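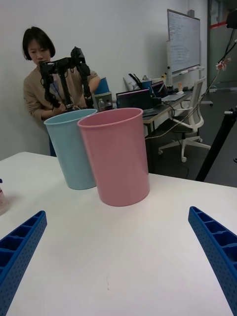 Zhenhua Xia had until five o'clock to spend 2,627 dollars. After five the money went back to Stultgate, and it did not return from Stultgate, in her experience, in any year.

She put the three quotations next to each other on the desk. Merkenska offered a second arm, used, with a warranty of 4 months. Akl offered a set of new motors and a discount of 300 for paying before December. The third paper was from Panagiotis Lazaridis, who worked in the same room as she did and could have simply spoken.

"You wrote me a quotation," she said.

"You said everything must be in writing."

His paper asked for 1,000 dollars of spare fingers. Only fingers, the blue ones. At the bottom he had signed with his full name and drawn a small line for her signature.

"This is a lot of fingers, Panagiotis."

"It is a lot of cups," he said.

She thought about the visitors from Cikcombe. In the spring they had stood by the white table for one hour, very polite, and watched the gripper go to the pink cup. The left finger had cracked with a sound like a biscuit. One of the visitors asked if this was included in the price. Panagiotis had said yes before she could stop him.

"If we buy the Merkenska arm, we have two arms," she said.

"And one pair of fingers. They can share, like children with gloves."

She wanted the second arm. She had wanted it since her first winter here, and she had already chosen in her head the place where it would stand. She took the calculator and did the sum again, slowly, and the sum was the same as in the morning.

At twenty minutes to five she signed on the small line. Then she wrote to Akl and asked if the discount was also possible for half of the motors.

"And Merkenska?" Panagiotis asked.

She folded their quotation and put it in the drawer, on top of the one from last year.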